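The door at Drindex stays open until the last visitor is gone, and on the open day in June this was late. Fadwa Samir, who teaches the machines here, had already repeated her demonstration 8 times when I came to the bench.

She does not write much code. She guides the arm by hand, three times for each task, and then lets it try alone. "The fingers are simple," she told me. "Two of them, some metal bars, one motor. The difficult part is to come near to a thing at the correct angle."

A small camera at the wrist gives the arm its own view of the work -- pale surfaces, mostly, and a curved part to reach. Visitors liked to stand by the monitor and guess what came next.

Aravind Murthy, her colleague, prefers the older gripper. They have argued over it for seven months.
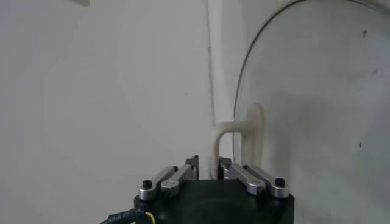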